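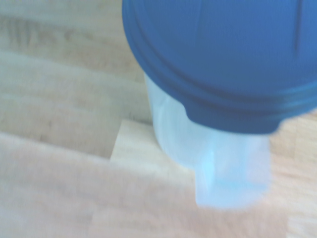 Betier wrist camera and two-finger gripper: two months on my kitchen counter

Posted in November by the reviews desk

Search this site Enter keywords Go

I've wanted to like a Betier product for years. Their stuff always looks great in the catalog and then shows up with a cable that's six inches too short. So when I finally bought the wrist camera bundle (camera, bracket, two-finger gripper, one very thin manual) I kept my expectations low, and I'm happy to report that the cable is long enough this time! It even has slack left over at full stretch, which is more than I can say for the Vaseo kit I was using before.

Some background on my setup so you can tell if any of this applies to you. I have a small desktop arm with a Rosales controller, bought used, and I mostly have it do kitchen-type jobs: moving food storage containers, shuffling wooden blocks, that sort of thing. It's a hobby, and I'm picky about it. I don't do factory work and I don't care how fast a thing can stack boxes. I care if it can pick up a container with a lid on it and not send it skating across the wood.

Getting it mounted

The bracket goes on with 4 screws. Three went in like butter and the fourth needed some language. The holes on my arm are a hair off from what Betier expects, so I opened one up with a small file, and after that it sat flat. If your arm is newer you may not have to bother. Plan on an evening, and put the camera on before the gripper fingers. I did it the other way around the first time and had to take the whole thing apart again to reach the last screw.

The camera plugs into the controller and gets picked up right away. I was braced for a weekend of drivers and it took as long as making coffee.

The picture when things are moving

OK, the big one. Motion blur is my main complaint, and it's bad enough that I'd want to know before spending the money. The shot at the top of this review is a good sample of what I mean. The rings on that dark blue lid smear into soft bands, and the seams in the wood turn into gradients. You can still tell it's a container with a lid, sure. But I want crisp edges, and the only crisp thing in there is the little pale block.

Parked and still, the same camera is lovely. I could read the tiny print on a spice jar. So it's the exposure, and the exposure is set by the camera on its own unless you go digging. In the settings there's a page called Advanced, then another page inside that one, and there you can pin the shutter at 1/125. I also tried 1/1,000, which froze everything beautifully and made my kitchen look like a cave. With a bright lamp right over the counter I ended up leaving it at 1/125 and slowing the arm down for the last bit of the approach. That combination works for me. It shouldn't take that much poking around, though, and the manual skips the subject completely.

See-through plastic is a pain

Milky containers are the hardest thing I own to pick up with any camera, and the Betier doesn't change that. The lid is easy: strong color, round shape, lots of contrast against pale wood. The body under it is a different story. Frosted plastic picks up whatever is next to it, and pale wood next to pale plastic next to a pale block is about as unfriendly as it gets. My grasp software would lock on to the lid every single time and then guess at the sides. Sometimes it guessed well.

What helped was teaching it to go for the lid's rim and forget the body. I also tried a dark placemat, which made the sides pop right out (but my placemat is slippery, so I traded one problem for another). The old Vaseo camera was a touch better here, I think because it runs everything at higher contrast. Colors on the Vaseo look awful. Blues go nearly purple. But for finding the side of a cloudy tub it had the edge, and I went back and forth enough times to feel sure of that.

The angle

The bracket points the camera down pretty steeply, and I like that a lot for picking from above. The trade is that when something tall is close, it fills up half the view and you lose track of its neighbors. Small stuff sitting right beside a big container is where I had the most bumps. The arm would come down for the container, and the finger on the far side would clip a block it had lost sight of. Backing off a little higher before the final move fixed most of those.

I'd have paid extra for a bracket with a tilt. Irkard sells one -- it fits, I borrowed it off my other arm -- and with it you can aim the camera a bit outward and see what you're about to knock over. The downside is weight. The Irkard piece is a chunk of metal and my little arm sagged noticeably at full reach, so it went back where it came from.

The gripper itself

I've spent all this time on the camera and the gripper is probably the better half of the bundle. The fingers have soft pads that are grippy without being sticky, and they pop off for washing. They open wide enough for a mug, and not wide enough for my biggest containers, which have to be taken by the rim. Squeeze force has a sensible range. On the lowest setting it held a paper cup with no dents, and on the highest it made a plastic tub creak, so I stopped there.

Noise is fine. There's a little whine on closing that the cat hates and I've stopped hearing. One pad started peeling at a corner and a dab of glue sorted it out, but I'd have liked a spare set in the box.

Betier or Vaseo?

If most of your work is slow and well lit, get the Betier. Setup is easier, the colors are true, and the gripper is worth having by itself. If you handle a lot of clear or cloudy plastic and don't mind ugly pictures, the Vaseo will annoy you less day to day, short cable and all.

Me, I'm keeping the Betier on the arm. I'd give it 4 out of 5, with the missing point split between the buried shutter setting and that bracket. If anyone has found a light tilting mount that fits the four-hole pattern, please leave a comment, I've been looking for weeks.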